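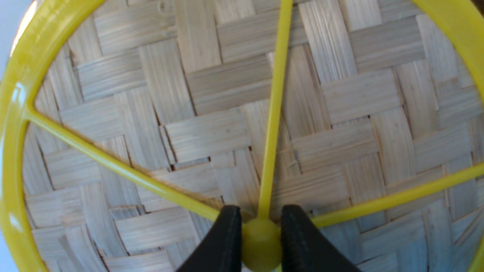 How Does a Robot Know What to Grab?

Picking something up feels easy to you. You look at a cup, you reach, you hold it. You don't have to think about how far away it is or how wide to open your hand. A robot has to work out all of those things, and the part that does the working out is software.

Software is a set of instructions that a computer follows. A robot arm with no software is a heavy piece of metal and plastic that stays where you left it.

Step 1: Looking

Many robot arms have a small camera near the gripper. The gripper is the robot's hand. The one on this page has two fingers, and they can move closer together or farther apart.

A camera picture is made of tiny colored dots called pixels. To a computer, each dot is only numbers. One group of numbers means yellow. Another means white. The first job of the software is to decide which dots belong together. This is called perception.

Bright colors help. A yellow wheel on pale woven bamboo is fairly easy to find, because the numbers for yellow are very different from the numbers for bamboo. A white dumpling on pale wood is harder. The edges are faint, and the software may not be sure where the dumpling stops and the wood begins.

Step 2: Choosing a spot

Once the software has found an object, it has to choose where to hold it. Think about a wheel. It is too wide to fit between two small fingers. But it has a knob in the middle, called a hub, and the fingers can close on that.

The software looks for places like this. It asks: Is this part narrow enough? Is there room for a finger on each side? Will the object tip if I lift it from here? Each possible spot gets a score, and the best score wins. In a program called Prisach, the score goes up to 40. A spot at the edge of a round lid might get a low number. A knob right in the center gets a high one.

Step 3: Planning the path

Now the robot needs a way to get there. This part is called planning. The software tries out different paths inside the computer before the arm moves at all. If a path would bump the fingers into the side of a basket, it throws that path away and tries another.

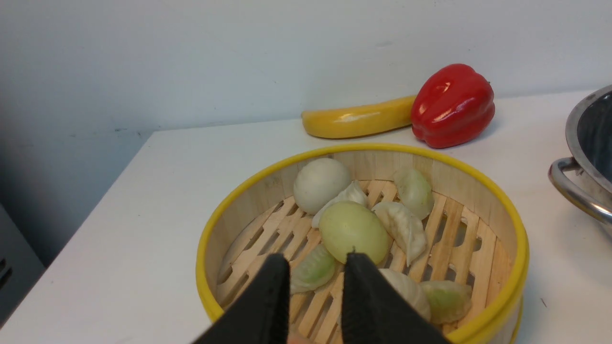
Toy buns and dumplings in a bamboo steamer. Both black fingers have to fit in without pushing the food around.

A full basket makes planning hard. The dumplings are close together, and some are partly hidden behind the fingers. The software can't see through its own hand – so it may have to remember what it saw a moment earlier. Saving that kind of memory is a job for a part of the program called the world model.

Step 4: Moving and checking

The last part is control. Control software sends small messages to the motors, many times each second. After each message it checks where the arm really is. If the arm is a little too far left, the next message moves it right. You do the same thing when you ride a bike in a straight line. You are making small fixes all the time.

Who writes it?

People do. Kęstutis Kazlauskienė writes planning software and often practices with toy food. A soft toy bun can be squeezed or dropped again and again, and real ones get messy.

Try it yourself

Put some small toys in a bowl. Close one eye, and use only your thumb and one finger. Before you reach, say out loud which toy you will pick up and where you will hold it. Then try it with the toys packed close together.

Words to know

Gripper: the part of a robot that holds things
Perception: finding objects in what the camera sees
Planning: choosing a safe path
Control: moving the motors and checking the result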